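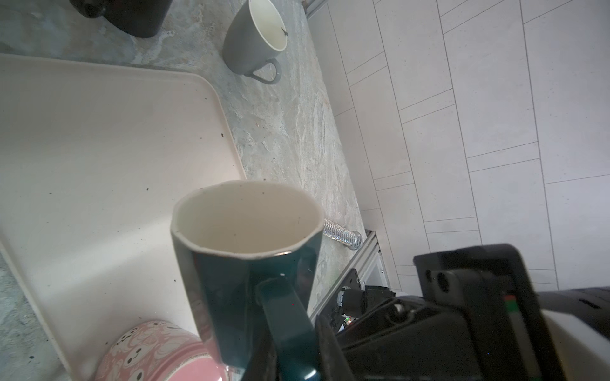 Drideroの卓上アームキット、お試しレンタルで借りてます。期間は14日間。返却前に感想を書いておきたいので、だらだら続けます。長いです!

まず何のキットかというと、カウンターの縁にレールを留めて、そこにアームを載せて、食器とか小物を運ばせるやつです。買うかどうかはまだ決めてない。お値段がね……。

借りた理由は単純で、朝のマグの片付けをやってほしかったから。飲み終わったマグがカウンターにたまっていく家なんです、うち。

箱が届いたのは夕方の5時ごろで、玄関で受け取った瞬間に「重っ」と声が出ました。階段のある家の人は置き場所まで運んでもらうオプションをつけたほうがいいです。私はつけなかった。腰にきた。

組み立ては説明書どおりで迷わなかったです。六角レンチも同梱。ただレールの固定金具の向きだけ図がわかりにくくて、一回逆につけて全部やり直しました。あの図は直してほしい、ほんとに。

グリッパーは標準のじゃなくて、PisharodyっていうオプションのハンドをDrideroの貸出品から選びました。取っ手のあるものに強いって書いてあったので、マグ目当てならこっちかなと。

で、結論に近いことを先に書いちゃうと、取っ手つかみはPisharodyにしてよかったです。深緑っぽい青緑の角ばったマグ、つるつるで側面だと不安なんですが、取っ手をはさむとちゃんと落ち着く。

このマグ、胴が八角形みたいになってて、縁もちょっとだけゆらいでるんですよ。そういうところが気に入って買ったんだけど、アームにとってはどうなんだろうと思ってました。今のところ苦手そうな様子はないです。

逆に苦手だったのは取っ手の向き。手前を向いてるとすっと行くのに、奥を向いてると考え込みます。考え込むっていうか、止まって、ちょっと戻って、また行く。見てるこっちが手を出したくなる。

手は出しちゃだめです。説明書の最初のページに大きく書いてある。動作中は腕の届く範囲に入らない。わかってるんだけど、コーヒーが残ってるマグに向かって行かれると体が動くんですよね……。

アプリはStostar。アームとは別の会社のサービスで、レンタル中は利用料込みでした。買った場合は月額が別にかかるそうなので、検討してる人はそこ見ておいてください。

Stostarの使い方は、動きを自分で教えるモードと、できあいの動作を選ぶモードがあります。最初はできあいのほうで遊んで、慣れてから教えるほうに移るのがよさそう。私は最初から教えようとして初日の夜がつぶれました。

教えるモードは、自分でアームを操作してお手本を見せる感じです。お手本が雑だと雑に育つ。当たり前なんだけど、自分の片付け方の雑さがそのまま再生されるの、けっこう恥ずかしいですよ。

私のお手本、マグを置くとき毎回ちょっと斜めから下ろしてたらしくて、アームも毎回斜めから下ろすんです。やめて、そんなとこ似ないで。

お手本は200回近く入れました。公式の目安よりたぶん多いです。途中から楽しくなっちゃって、夜中にずっとマグを持ち上げてた。家族には寝てくれと言われました。

アプリの履歴を見たら動作記録が591件たまってました。失敗も中断も全部入った数字なので、成功がそれだけあったわけじゃないです。そこは誤解なきよう!

件数より役に立ったのは失敗のメモ機能。止まったところに「取っ手が奥」とか「照明つけ忘れ」とか書いておけて、あとで並べて見られるんです。私の場合は取っ手と照明がほとんどでした。

照明は大事。夕方の薄暗いキッチンだと目に見えて迷います。手元灯をつけたらだいぶ素直になったので、窓際じゃないカウンターの人は照明代も予算に入れておくといいかも。

あと手首のカメラ、思ったより細かいところまで映ります。トレーのパンくずとか、しっかり見える。クリーム色のトレーって汚れが目立つんだなあと、アームのおかげで知りました。拭きます。

柄もののある小物はどうかというと、ピンクの筒っぽい入れ物(白い小さい顔みたいな絵がいっぱいのやつ)をそばに置いたままマグを取らせてます。片付けてからやりなさいってことなんだろうけど、うちの朝は片付いてないので。

キラキラした銀色の筒も同じ理由でカウンターに転がしたまま。反射するものは認識しづらいかもって注意書きがあったから、つかむ練習はまださせてません。勇気が出たらやります。

灰色のマグはもともと別の役で、最初の練習台でした。ぶつけても泣かないほうから始めよう、という人間の都合です。気に入ってるほうは後まわし。

割ったか? 割ってないです。ひやっとしたことはあります。カウンターの下がタイルの床なので、落ちたら終わりだなと思うと見てる間ずっと肩に力が入る。床にマットを敷きたい人は先に敷いて。

音の話もしておきますね。動いてるときの音は、うちの食洗機よりは静か。ただ高めの「ウィーン」が混じるので、気になる人は気になると思う。朝のラジオは普通に聞けました。

速さは期待しないでください。自分でやったほうが早いです。これはもう間違いなく早い。でも、私が歯を磨いてる間に一個でも運んでくれるなら、それでよくないですか?

一度だけ完全に動かなくなって、サポートに連絡しました。返事が来るまで9時間。夜に送って朝に読んだので待った感じはあまりなかったけど、昼間だったらそわそわしたかも。

原因はケーブルの差し込みが甘かっただけでした。すみませんでした。返事はていねいで、確認する順番がちゃんと書いてあって、責める感じもなし。こういうところは好印象です。

その返事に「レールの近くで線がひっぱられていないか見てください」とあって、見たらひっぱられてました。同じ症状の人、まずそこ。カウンターの端ぎりぎりに組むと余裕がなくなります。

比較で書いておくと、前にTretardの固定台タイプも店頭で触ったことがあります。あっちは台ごと置くだけで楽そう。ただうちのカウンターだと台が場所を取りすぎて、まな板の行き場がなくなるんですよね。

Drideroのレール式は端に寄せられるのがいいところ。悪いところは、取り付けられる縁がないと始まらないこと。大理石っぽい模様の天板に傷がつかないか心配で、私は金具の下に薄いゴムを一枚はさみました。

ゴムは付属してません。これ付けてくれたらいいのに! 絶対みんな心配するところだと思うんだけどな。ホームセンターの切り売りで足りました。

Pisharodyの手入れは、乾いた布で拭くだけ。水がかかる場所はだめだそうなので、流しの真横に置くのはおすすめしません。洗うところまでやってくれると思って借りると、たぶんがっかりします。運ぶだけです。

取っ手のない湯のみは標準ハンドのほうが向いてるらしいです。ハンド交換は工具がいるので、朝はマグ、夜は湯のみ、みたいな使い分けは面倒でやらなくなりそう。どっちか決めて借りるのがいいかと。

「子どもがいても大丈夫?」と聞かれたので書きますが、うちは大人だけなのでわかりません。非常停止のボタンは手の届くところに置いて、使わないときは電源を落としてます。安全まわりは公式の説明を読んでください。

あ、あとお試し期間の数え方。届いた日が一日目です。私みたいに夕方に受け取ると初日は組み立てで終わるので、午前便にしたほうが得した気分になれます。

延長もできるみたいで、今ちょっと揺れてます。教えた動きのデータはStostarに残せるそうだから、いったん返して、また借りるときに続きからという手もある。財布的にはそっちかなあ。

残りの期間でやりたいのは、取っ手が奥を向いたマグのお手本を増やすこと。あと照明なしの朝。冬の朝6時のキッチン、暗いんですよ。2月に借りるとそこがちょうど試せます。

質問あればリプでどうぞ。値段とプランは変わるかもしれないので公式で見てもらうのが確実です。使い心地とか置き場所の話ならいくらでもします。

とりあえず今から、奥向きの取っ手、もう少し教えてきます。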